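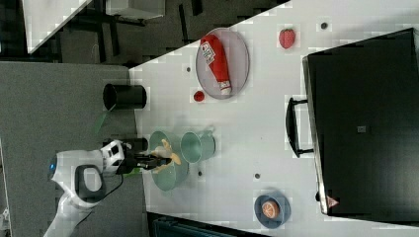 A small yellow object held just over the rim of a pale green bowl.

I went to meet the woman behind Menside, a sewing pattern shop run out of a spare bedroom, with a question I had been chewing on since February. Does anyone need to pay for a tote bag pattern?

"No," she said, before I had my coat off. "You can draw one on the back of a cereal box. I tell people that."

She sells one anyway. It is called the Raptis, it has 4 pages, and it has been downloaded 600 times. I asked what those buyers are getting for their money.

"The pocket," she said. "And somebody to email when the lining comes out bigger than the outside."

I have made the Raptis. The pocket is good. I am less sure about the claim on her site that a beginner can finish it in 90 minutes, because it took me a whole evening and I have been sewing for years. She didn't argue much. "That's from when everything is cut out. I should say so." As of this writing, the page still doesn't.

We talked about testers next. Pattern makers love to say a design was tested, and in my experience this often means friends who got it free and said nice things. Her newest, a child's apron called the Ladus, went out to testers before it went on sale, and she let me read the replies. Some were blunt. One called the neck strap "a guess." She had redrawn it twice.

"I was annoyed for a week," she said. "Then I sewed it the way they said and it sat flat."

The bit I can't get past is the fabric. She recommends a canvas from Stavarov on every pattern, and she gets a discount there. She says she would use it regardless – maybe so, but I'd like to see that printed next to the recommendation. She said she'd think about it.

I asked for her cheapest tip. "Wash your fabric first," she said. "People hate hearing it."

I hadn't washed mine.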